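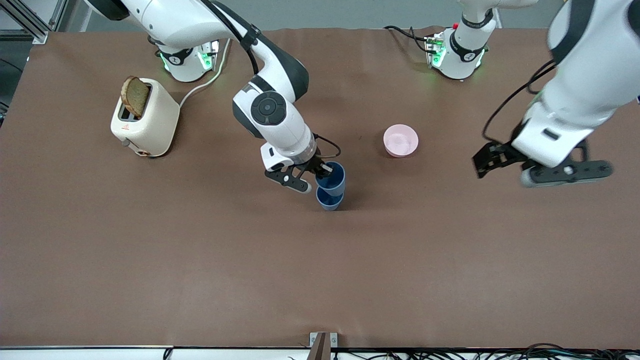

12/09/2025 - breakfast set, tabletop layout

Settled on the small layout today after dropping the plates and the second chopping board. Toaster stays on the left, with enough clearance to get a slice in and out from above. The two dark blue cups are stored nested, one upright on the table and the other in it, and the pale pink bowl goes to their right and slightly farther back. The white power cord runs back across the table from the rear of the toaster, and I want to keep it out of the cup area.

Bread: Pettigrew brown, day-old. Fresh slices bend in the slot and shed more crumbs. Crumb tray held 2 g after 10 slices. Emptied it and wiped the table.

Cups: the Drivgate ones are 300 ml and nest too tightly once they have been through the dishwasher - they need a twist to separate. Hand wash and air dry from now on.

Bowl: no change since August. Spare is in bin 904 with the Staketti spoons.

Open items
- shorter cord or a clip at the back edge
- Rizal Lumenta to check whether Zunska still sells the bowl in this size
- label the bread bag with the opening date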